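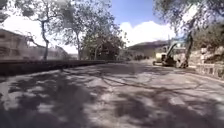 Category: Days Out / Factory Visits
Reading time: 2 min

The Serka pottery works in Prereveck opens to visitors one month a year, in August, when the big kiln is shut down for repairs. I went for the 10 a.m. tour. Tickets are sold at the gate, cash only, and groups are kept small, so get there early.

We started in the clay store, where the raw clay sits under wet sacking for 60 days before anyone touches it. The smell is like a cellar. From there we went to the throwing room. Most of the plates are pressed by machine now, but the jugs are still made by hand, and two throwers kept working while we watched.
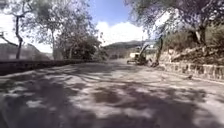 The glaze room was the best part. Serka uses 218 glaze recipes, all kept on cards in a metal cabinet, and the test tiles cover one wall from floor to ceiling. Our guide let us handle the older ones. The green made for the Figueiredo hotel in the 1960s is much darker than it looks in the catalog.
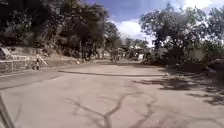
Sealed cracks in the pavement.

The kiln holds 4000 pieces when full. With the door off you can look straight in, and the brick at the back has a glassy skin from years of firing.

The seconds shop is past the packing shed. I bought a Clorside bowl with a small chip in the foot. Lunch is sandwiches and soup, served until 2 p.m.

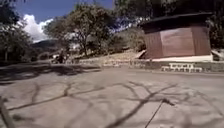 Branch shadows across the pavement.

Wear closed shoes. The floors are dusty and the steps down to the kiln are steep.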